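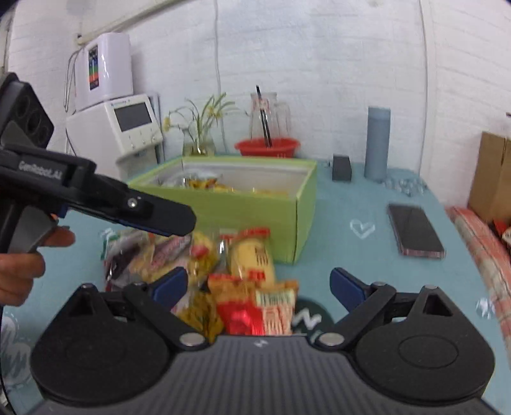 Home | Papers | Data | People

3.2 Setup and upkeep of the hand-held pair

All snack packing runs were recorded at one table in Plernville with two hand-held grippers. Same pair throughout, no spares. The left and right tools are kept as a matched set – pads swapped together, never singly, even if only one is worn.

Opening width is zeroed before each block. Close fully, hold, open fully, log both readings. If the two tools disagree by more than 3 counts at full close the pivots get re-seated and the check is done again. We had to do this mostly in the first month. Husar kept the log.

Finger pads were changed every 400 grasps. Crinkly film is slippery and the pads glaze before they look worn, so the interval was set by slip rate and not by eye. Cleaning was less regular than it should of been.

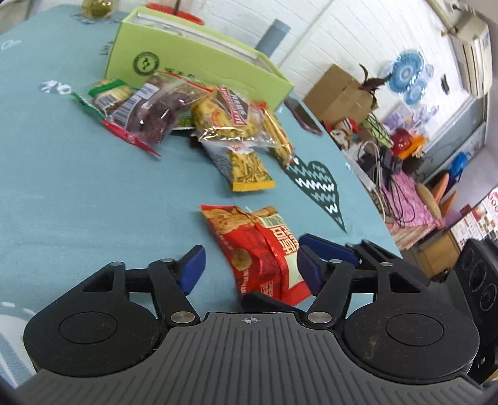 Figure 4. Packaged snacks and green box on the packing table, with hand-held grippers.

Lint and hair collect at the finger housings, see also Section 5. Brush first, then a dry cloth. No solvent near the pads – one early set swelled and had to be thrown out (Karras, lab notes, December). Pivot screws are checked with the same driver each time and marked if they move. Cables checked for slack at the grip end.

Table layout is deliberately loose. The box may sit at any angle and the packets are piled by hand, household items stay on the cloth. Objects are re-piled between runs but not to a template.

In total 1848 runs were kept. A further 788 were dropped, nearly all of them for width drift in the period before the zeroing step was made mandatory. Re-calibrating these afterwards was tried and gave inconsitent results, so they are left out of Table 2.

Related items
Lungu and Zamfir – Pad wear on thin film packaging
Gavrilă – Width drift in the Onari logger
Plattner table notes, Skusville site

Contact | Copyright the authors | Back to top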